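## 7 Recording a demonstration by remote control

This section applies to two-arm Kasel stations run from the Drovero console. It covers recording a cable task, in which one gripper steadies a small box and the other handles the plug. For hand guiding (moving the arms directly with the motors released), see section 8.

Section revised 10/30/24. The February issue gave a different order for steps 4 and 5 and should be discarded.

### 7.1 Before you start

1. Clear the middle of the table. Items not used in the task may stay along the far edge, outside the marked reach of both arms.
2. Check that each gripper cable has enough slack for the wrist to turn fully in both directions. A cable that pulls tight will stop the arm with fault 47.
3. Wipe the inner faces of the gripper fingers with a dry cloth. Do not use solvent.
4. Switch on the arms, left first.
5. Start the Drovero console and wait until both arms show READY.
6. Open and close each gripper once from the console. The fingers must move evenly and without noise.

**Caution:** Stay outside the reach of the arms whenever READY is shown. The arms can move as soon as either hand controller is lifted from its rest.

### 7.2 Matching the controllers to the arms

The controllers do not know where the arms are until they have been matched. Repeat this procedure after every emergency stop.

1. Place both hand controllers in their rests.
2. Select **Match** on the console. Each arm moves slowly to its start position, with the gripper pointing towards the middle of the table.
3. Lift the left controller and move it a short way in each direction. Confirm that the left arm follows.
4. Do the same with the right controller.
5. If an arm moves the wrong way, return the controller to its rest and select **Swap hands**.

**Note:** The motion scale is set to one-to-one when the station is delivered. For plug work, half scale is easier to control. Change it under **Settings > Motion** before recording, as it cannot be changed during a take.

### 7.3 Recording the take

1. Place the box between the grippers with its socket side facing the right arm. Lay the cable out to that side so that it does not pass under the box.
2. Enter a task name. Use the same name for every take of the same task, including spelling and spaces - the Stesiver training tool treats any difference as a new task.
3. Press the left pedal to begin. The console sounds one tone.
4. Bring the left gripper to the box and close it on the two long sides. Keep the grip force at or below 7 on the console scale.
5. Bring the right gripper to the cable and grip the body of the plug. Do not grip the cable itself.
6. Carry out the task at a steady speed. Short pauses are acceptable.
7. Open both grippers and draw them back before ending the take.
8. Press the left pedal again. The console sounds two tones and saves the file.
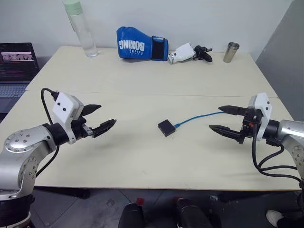 If the plug slips in the fingers, correct it and carry on. A take with one correction is still useful and should be kept. Press the right pedal to reject a take in which the box has been dropped or has left the table.

Vary the position and angle of the box a little between takes. If it is always set down in the same spot, the trained program will fail when the box is placed elsewhere.

### 7.4 Limits

| Item | Value |
|---|---|
| Longest single take | 680 seconds |
| Takes held on the console | 2,000 |
| Controller rest time before timeout | 7 minutes |

When the console store is full, recording is refused. Move finished takes to the Kļaviņa server under **Files > Transfer**, then delete the local copies. Deleted takes cannot be recovered from the console.

### 7.5 Ending the session

1. Return both controllers to their rests.
2. Select **Park** and wait for both arms to stop.
3. Switch off the arms, right first.
4. Close the console program. Do not close the laptop lid while a transfer is running.

**Caution:** An arm that has been switched off outside the park position may sink under its own weight. Support it by the forearm, never by the gripper or the cables.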